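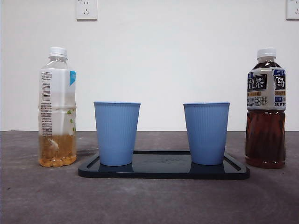

Two cups on a tray and a bottle at either end: the pouring bench at Triken.

December 15, 2021
By Marion Baxter

I'll admit I came for the grippers and stayed for the tea. Ehsan Rostami has been running the same pouring job on two of them, the Etine and the Trister, and he let me hang about for the arvo while he swapped one for the other.

The Etine is a stiff parallel jaw, and it's brilliant on a full bottle. Give it one that's mostly empty, though, and the plastic buckles with an awful crunch (I jumped every time!). The Trister has soft pads that wrap around the ribs, so it's kinder, but it lets the bottle roll a touch as the wrist tips over - and then you're mopping the bench.

Ehsan's logbook has 217 pours in it going back to September, 44 of them marked with a rude word. Most of those are the Trister's, mind you, and he still prefers it. "I can tune out a roll," he told me. "I can't un-crush a bottle."

Both run off the same Mohammadi controller, and changing over takes him almost two minutes with a hex key. I had a go and dropped the key behind the bench. We found it eventually, next to a biscuit.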